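13/09/2022

Up at six. Walked down to Lustallow for bread and was back before the rain. Pirmin Widmer rang about the hut at Plemberg - the roof quote has come in at 1,495, more than we paid in March for the whole stove.
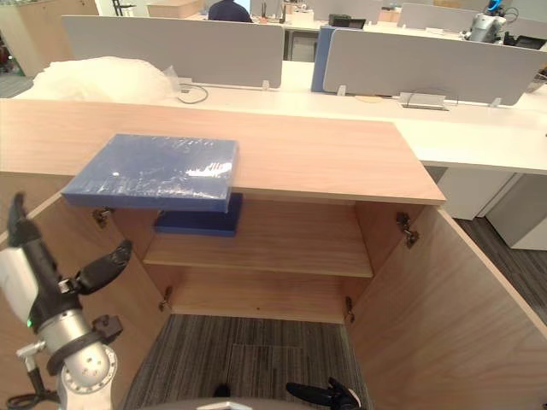 Told him I'd want to see it in writing first. He says Ortner will do the gutters for 298 if we clear the moss ourselves. Knees bad on the stairs again.

Soup for lunch. Wrote to my sister and paid the water bill. Bed early.
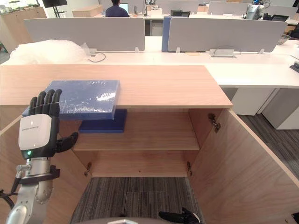 Filed under: Home, Plemberg

Must ask Pirmin for the ladder back.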